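## About Ledness

Ledness tests whether robot arms can do ordinary chores: sorting, clearing, putting things away. Luana Toledo started the lab in April; Kiyoshi Fukuda runs the trials. Each task gets up to 1000 attempts.
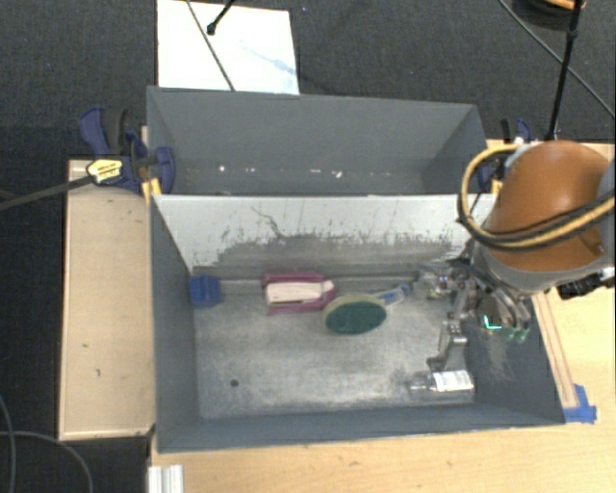 Rigid boxes are mostly solved. Clear plastic and brushes with long handles are still hard — grasp planning depends on depth data, and transparent surfaces return little of it. We don't call a chore done below 90 percent. Nine tasks pass so far.

July 2020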